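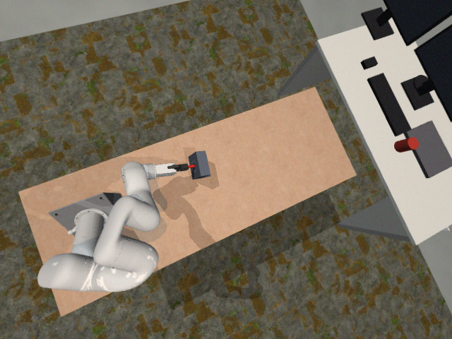 The Fivley Profiles Collection contains the edited text of career interviews first published in the Eltunero staff and alumni newsletter. Each interview follows the same general course: where the person grew up, how they entered their present work, and what they read or do outside it. Answers are tagged by topic at the paragraph level. A speaker who mentions a white robot arm on a wooden table receives the tag `workplace`, as does one who mentions a desk or a delivery van. Tags record what is spoken of and carry no judgment of the career itself.

## Contents

| File | Description |
|---|---|
| `answers.csv` | 2,833 answers, one per row, with topic tags |
| `prompts.csv` | The standard prompts and their later revisions |
| `issues.csv` | The 24 newsletter issues, in order of publication |
| `changes.md` | Corrections made after first release |

All files are encoded in UTF-8. Line breaks inside an answer are kept as printed in the newsletter.

## How the interviews were made

Most interviews were held by telephone and then sent to the speaker in writing for approval. The standard list has 15 prompts, and speakers were free to pass over any of them. Skipped prompts have no row in `answers.csv`. The prompt on family business was reworded in October to include relatives other than parents - both wordings are given in `prompts.csv`.

Editing was light. Repeated words were removed and place names were checked with the speaker. Spelling was changed to American usage throughout, including in book titles where a U.S. edition exists. 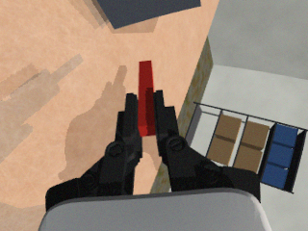
Can the collection be used to compare career paths between countries?

It is poorly suited to that purpose. Speakers were chosen by newsletter editors and do not form a sample of any country's workforce. Several had lived in more than one country, and the `country` column gives only the place where they attended school.

## Names and privacy

Speakers are identified by a code. Employers named in passing have been replaced with a bracketed term such as `[employer]`, except for Dela Peña and Udosis, which gave written consent to appear. Names of children have been removed in every case.

A speaker may ask for an answer to be withdrawn at any time. Withdrawn rows are deleted from the next release and listed by code in `changes.md`.

## Maintenance

The collection is maintained by Felicidad Panganiban. Corrections should quote the answer code and the wording in dispute. Requests for the unedited recordings cannot be met, as the recordings were not retained.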